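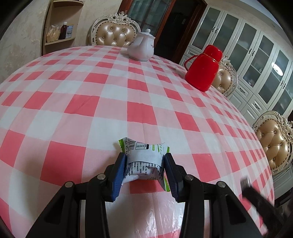
Snack packet, checkered tablecloth. December 2019.

I gave up sugar in November, which anyone who has ever given up anything will recognize as the month before the one where it counts. My theory was that I would build up a reserve of virtue and spend it down over the holidays. Marlene Evangelista, who sits across from me at work, asked whether virtue rolled over. I said I would check the terms.

The first 4 days were fine. On the fifth I read the back of a jar of Joremico pasta sauce in the store and found out I had been eating dessert with my spaghetti since college. After that I read everything. Mustard. Bread. A can of kidney beans, which I had always thought of as a serious food.

I also downloaded an app called Jestton that gives you points for not eating things. I got up to 605 points and learned that 500 of them could be traded for a coupon. The coupon was for granola bars.

Then Edivaldo Siqueira had his birthday lunch and his mother made the coconut cake. I had a plan for this - I was going to say "just coffee for me" in a relaxed voice. I practiced in the car. She handed me a plate before I had my coat off and stood there until I picked up the fork.

I had two slices. The app wants to know how I'm feeling today, and I've turned off its notifications.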